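Thursday, December. Adhesive shelf test, batch 2, continued.

Fish glue from Hutapea opened at 9 am. Gelled solid in the jar, so stood it in the water bath at 28 degrees until it ran off the stirring rod in a thread. Skin on top lifted off and thrown away. Smell normal.

Cut 12 lap joints from the beech offcuts, grain lengthwise, faces planed and not sanded. Old batch was sanded at 70 grit and I still think that spoiled the comparison.

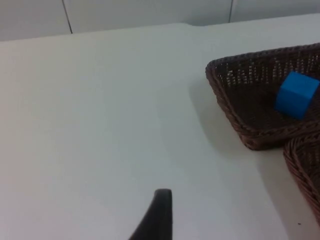

Open time is shorter than the Femen sheet says. By the fourth joint the film was dragging under the brush. Thinned with a little warm water and carried on. Joints 1 to 4 to be marked separately on the results sheet, do not average them with the rest.

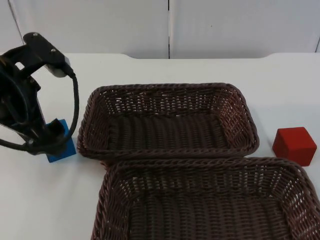 Clamp pressure set by the spring gauge. Yusri Wuisan asked whether we should size the end grain first. Not in this batch, but worth a run after the break.

Squeeze-out wiped with a damp rag on the odd numbers, left alone on the even ones. 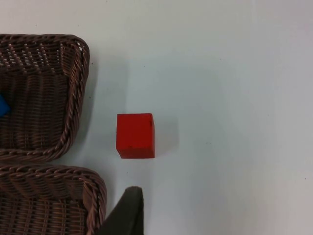

Pull test to follow once all joints have had the full cure. Fallell hide glue controls are on the lower shelf, same timber, same clamps. The gauge needs zeroing before use, it was reading high at lunch.

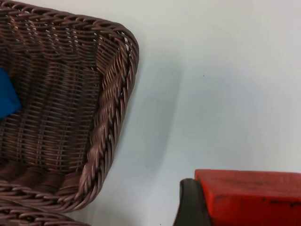
Sitonden Workshop, Timber and Adhesives Section

Water bath off at the wall. Remaining glue back in the fridge, lid taped. Still to do: order brushes, find the missing half of the joint 7 record, ask Yusri for the humidity log.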